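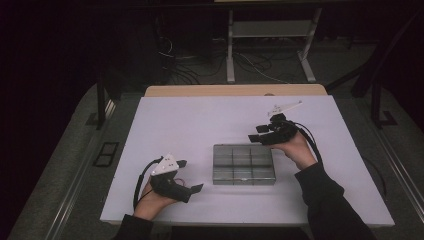

About Girneo

Girneo sells sorting trays, drawer inserts and small-parts storage to workshops, schools, clinics and craft rooms. We are a company of 28 people with one office and one warehouse, both in the same building on Plosten Road.

How we started

Geeta Goel and Senad Halilović opened the business in a rented garage unit. Geeta had been buying for a sewing supply store and was tired of trays that cracked at the corners. Senad had worked in injection molding and knew why they cracked. Their first product was a shallow divided tray for buttons and snaps. It sold slowly for a year, then a chain of repair shops placed an order for 3,000 and the garage was no longer big enough.

In December of that year we moved to Plosten Road. We have added to the building twice.

What we make

The catalog has 49 items. Most are shallow trays with fixed compartments, in clear, translucent grey or white. The six-compartment tray, three across and two deep, is still the one we ship most. Customers use it for screws, beads, fuses, dental parts, fishing tackle and board game pieces. We also make lids, label strips and the Flukurau line of stacking drawers, which take the same inserts as the trays.

We do not make wall shelving or anything with wheels. If you need those, call us and we will tell you who we buy ours from.

How we work

New trays go on a plain table before they go in the catalog. We fill them, empty them and sort small parts between compartments. If a wall is too high to get a washer out easily, the drawing goes back to Senad. The large tray took four rounds of this — the small one took two.

Anju Agarwal runs the warehouse. Orders in by noon ship the same day.

Who to contact

Orders and returns: Anwara Roy
School and clinic accounts: Vivek Chauhan
Custom layouts: Senad Halilović

Custom layouts start with a sketch and a list of what you plan to store. Please send measurements of the parts, or mail us a few of them in an envelope marked with your account number.

Visiting

The front counter is open from 9 a.m. to 4 p.m. There is a sample of every tray on the counter, and you are welcome to bring your own parts and try them. Parking is on the Chaturvedi Street side.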